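**Product:** Skarneck Reach, version 2 (tool length and safe zone add-on for small robot arms)
**Bought from:** Coltinitz, with the one-year license
**Used for:** miniature pool with a six-axis arm
**Would I buy it again?** Yes, but read the part about restarts first.

I waited with this review until we had finished 2,000 moves with the add-on, as my first opinion after one week was much too friendly. I work with Dalal Sabbagh in a small lab in Pluvthorpe, and our arm plays pool on a miniature table. The game is a good test for this type of software. The tool is long and thin, the table has raised sides, and the arm must come near to them all the time.

Reach does two things. You tell it how far your tool goes below the gripper, and it keeps the end of the tool out of the zones which you draw. Drawing the zones is pleasant. You move the arm by hand to each corner, press a button, and the program makes a box. We needed 30 minutes for the whole table, including one corner that I saved two times by mistake.

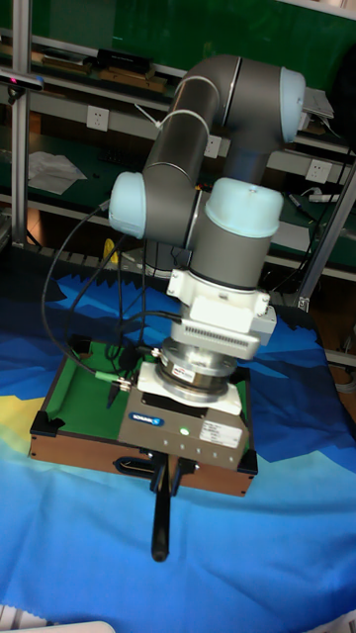

*Tool pointing down over the cloth, past the edge of the tray.*

With this position you can understand why the length is important. When the arm goes back toward the green felt from there, the tool must first go up and pass over the side. If the program believes that the tool is short, it sees no wood in the way.

### What went wrong

In December we had a short power failure in the building. After it, I started the controller, Reach opened our project, and all the zones were there in their correct colors. What I did not see was that the tool length had gone back to the factory value, and this value is zero. No warning was given. The screen showed the same "Zones active" message as on any other morning.

The first move was from the cloth side to the middle of the table. The arm did not go up. It pushed the cue against the wooden side and moved the full table back by 10 mm before Dalal pressed the emergency stop. The wood has a small mark now, on the inside of one wall. The cue survived and no person was near, but our speed was low that day. With full speed I think I would be writing about a broken gripper finger.

I want to be fair here. The zones did work, in the sense that the gripper body would never have touched the wood. The program was protecting the wrong point. For me this is worse than a program which refuses to start, for the reason that I trusted it and had my hands on the keyboard and not on the stop button.

I could repeat the fault on the first try: set a length, switch off the power without closing the project, start again. If you close the project in the normal way, the length is saved.

### What support told us

I wrote to Skarneck the same afternoon. The answer was polite and came the next day. They confirmed the fault and said the length is written to the disk only when the project is closed. A correction is planned, but they did not want to give me a date. They also suggested "a visual check of tool status before operation." I asked what we should look at, because there is no tool status in the main window. You must open Settings, then Tool, then Geometry.

We had one more lesson about visual checks. There is a small green light on the front of our gripper, and I noticed that both of us had the habit to look at it and feel calm. It tells us nothing about what Reach has in its memory.

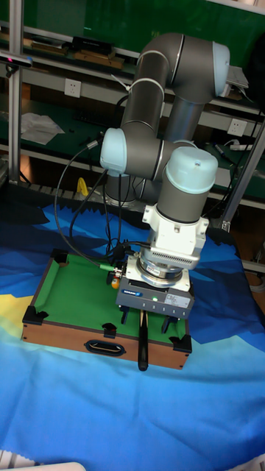 ### How we use it now

- After each start, we open the Geometry page and read the length aloud. The second person compares it with the paper on the wall.
- The first move is always straight up, at the lowest speed, with one hand on the stop.
- We close the project before lunch and before going home.
- Dalal drew one extra zone, higher than the sides, for the gripper body itself. With length zero, the arm now refuses most of the bad moves. We lose a little space for low shots near the sides.

### Small things, good and bad

The manual is clear and the drawings are large. The undo button works also for zones, and I have missed this in other programs. The colors of the zones can not be changed, and two of the blues look almost the same on our screen. The license key must be typed again after each update.

### My rating

Three stars of five. Before the power failure I would have given it five. I will change the rating if the correction arrives and the length stays where I put it.

*Rania Yammine*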